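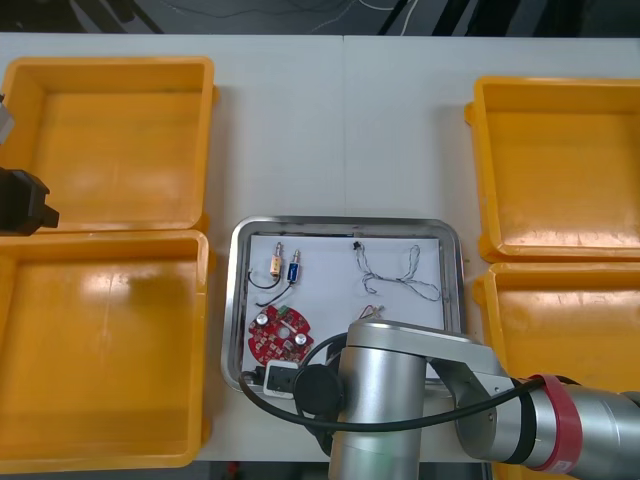
Lorna Whitt
Homeowner, gardener, and writer of this blog

April 2023

Search this blog
Search

I had been putting off the trench to the garden shed since December, when I carried a flashlight out there one too many times looking for the snow shovel and told myself this was the last winter without a light. Well, the ground is soft now and I ran out of excuses, so I finally rented a trencher, and I promised a couple of you in the comments that I'd write down how it went.

I should say first that I wanted to dig it by hand. I really did! I have a good trenching shovel and I like being outside, and the electrician only needed 12 inches of depth for the kind of line he's putting in. I got as far as the birdbath. That took most of an afternoon, and then I went and looked back at the house, and looked ahead at the shed, and went in and made a sandwich.

So I started calling. We have two places within a reasonable drive. Prodwood is the big yard out on the highway, and they have everything, but you have to set up an account and the small trenchers were all spoken for until the end of the month (apparently I'm not the only one who waits for the mud to dry). The other is the little rental counter behind the feed store in Bokum, where I've borrowed tables and chairs for parties but never anything with an engine. They had a walk-behind one, a Jeon, and they had it free for the next morning.

The price on the sheet looked very good to me, and that's where I'd tell you to slow down a bit. The price on the sheet is for the machine. Then there's the trailer, the damage waiver, a cleaning deposit, and a charge for the teeth on the chain if you bring them back worn past a certain mark. All of it together came to $461, and I got the deposit back afterward after I hosed everything off in the driveway for what felt like forever. I'm not complaining - they explained every line when I asked. I just wish I'd asked on the phone instead of at the counter with my card already out.

Do ask what the thing weighs, too. Mine was almost 1,000 pounds with the trailer, and my car is not meant for that. A neighbor with a pickup saved me, but the place will also deliver for a fee, and if I did it again I think I'd pay it and sleep in.

And please, please call to have your lines marked before you rent anything. It's free, you dial 811, and you need to do it a few business days ahead. I'd done mine before I started with the shovel, and I was so glad, because the gas line comes across the side yard nowhere near where I would have guessed. I dug that stretch by hand, very slowly, with my heart going.

As for the trenching itself, it was loud and it was kind of wonderful. You walk backward and the machine does the work, and you mostly have to keep it straight, which I did not always do. There's a wiggle by the lilac that I'm going to have to live with. It bogged down in roots once, and I had to lift the boom and come at them again a little at a time. The whole run was 300 feet, with the bend around the vegetable beds, and I had it done before lunch. My arms buzzed until supper.

The dirt comes out much fluffier than it went in, so you'll have a long hill next to your trench. I laid tarps on the lawn side the way the man at the counter suggested and I'm grateful for that now, with the grass only a little yellow under them.

The electrician is coming once his schedule opens up, and then there's the inspection, and then I can fill it all in. Meanwhile I've put a plank across by the back gate so I can get the wheelbarrow over to the compost. If anyone has rented a plate compactor for this kind of job, let me know whether it was worth the money or if I should just stomp on it and wait for rain.

Share this post
14 shares
6 comments

Get new posts by email
Enter your email address
Subscribe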